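Chapter 4
A Gripper You Can Hold

I built my first hand-held gripper on a shelf in the Bravthorpe shared workshop, with 22 screws and far too much coffee. It worked fine on blocks. Then I tried clothes — oh dear! Cloth folds, slides and bunches up, so in this chapter we'll do our tuning over a bed. 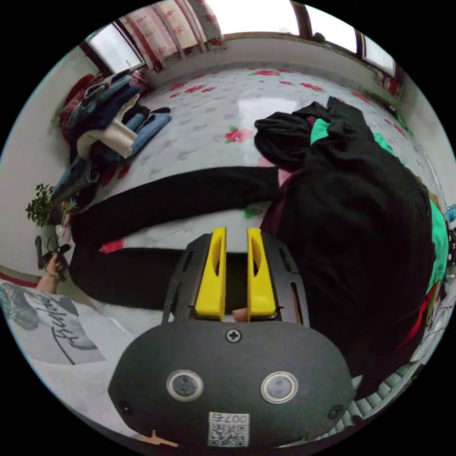
Figure 4.1. Yellow fingers, dark gray housing, and plenty of laundry.

Start with the gap between the fingers. I set mine by eye, then do 200 slow squeezes before I touch a screw again.

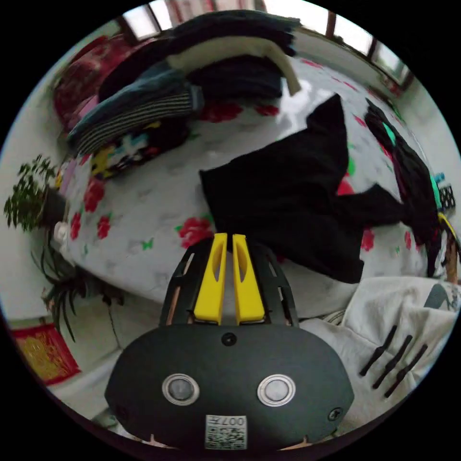

After that, swap to a thicker fabric and go again (Iida Toivonen swears by old jeans). Write down every miss.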